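三天体验装

Hildegard Hollmann租下那台机器的时候,孩子刚满七个月。Gilov公司的业务员在电话里说,三天体验价950元,押金2,000元,不满意周一早上来拉走。她问能不能叠衣服。业务员说能叠,也能收沙发、摆垫子,叫“软物整理服务”,产品名是Clerunik。

星期六上午九点,货到了。跟车来的技术员姓罗,光着脚进了屋,把鞋留在门外。他看了一圈客厅,没有评价,只问Wi-Fi密码。

“先从简单的开始。”他说。

他把遥控器留在沙发上,说不用收,机器要学会绕开东西。Hildegard抱着孩子站在厨房门口看。机器走到沙发前,停了一会儿,两只白色的手臂伸向坐垫上那块白布。

“它在想什么?”她问。

“在找布角。”罗说,“布比盒子难。盒子有六个面,布没有准数。”

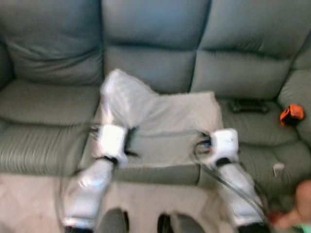
二、说明书第85页

第一块布花了四分钟。Hildegard自己叠大概十秒。她没有说出来,罗替她说了:“慢。”

他坐在地砖上翻说明书。第85页写着,软物分三类,薄的、厚的、会回弹的,厚的反而容易。说明书是从Boutros的旧版改的,有几处连公司名都没换。

“你们公司被收购过?”

“两次。”罗说,“我的工牌也换了两次,工资没换。”

孩子睡着了。她把孩子放进里屋,回来坐在餐椅上。丈夫走后,这间客厅她一直没怎么收拾。走是指去外地上班,每月回来一趟。她跟别人讲的时候总要补上这一句,免得人家误会。

罗换了任务,这回是一块米白色的蛋格海绵垫。要求很简单:把垫子靠着沙发靠背放好,放正。机器的左手去找左上角,右手停在右边。她发现自己在屏着气。

“要是放歪了呢?”

“它会再来一次。再歪,再来一次。”

“不会烦吗?”

罗想了想,说目前没有这个选项。

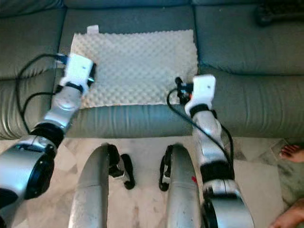
三、椅子

下午她提了一个自己的要求。小椅子上要放一块奶油色的垫子,带凸点的那种,孩子喜欢用手去摸。垫子是她母亲买的,椅子也是,买的时候孩子还没出生。母亲说早晚用得上。

罗在平板上输了几行字,说这个不在体验装的任务表里,要按附加项目算,不过今天可以不算。

她走到旁边,看平板上手腕那路画面。两根黑色的手指占了屏幕下半边,中间是那把浅蓝色的椅子。从那个位置看,她的客厅很陌生。沙发上堆着衣物,弹弹椅上的狮子冲着外面,再往后,地上还有一件深色的衣服。她不记得是什么时候掉的。

“这个画面会传到公司吗?”

“默认会。可以关。”

“关了吧。”

罗关了,给她看了一眼设置页。 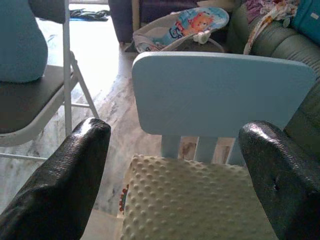 儿童椅与凸点坐垫,腕部视角。

罗五点走的,留下一张报价单。买断要另谈,包月是3,854元,含一次上门调试。他说邻市有家叫Skillell的也做这个,便宜一些,但是不管沙发。

晚上孩子醒了,她抱着他在客厅里走。机器停在墙边充电,没有声音。孩子伸手要去够小椅子,她就蹲下来,让他摸那些凸点。他摸了很久。

手机响了,是丈夫,问那东西好不好用。

她说还行,有点慢。

“那还租吗?”

她看了看地上那件深色的衣服,走过去捡了起来。是他的外套。

“周一再说吧。”她说,“你下次什么时候回来?”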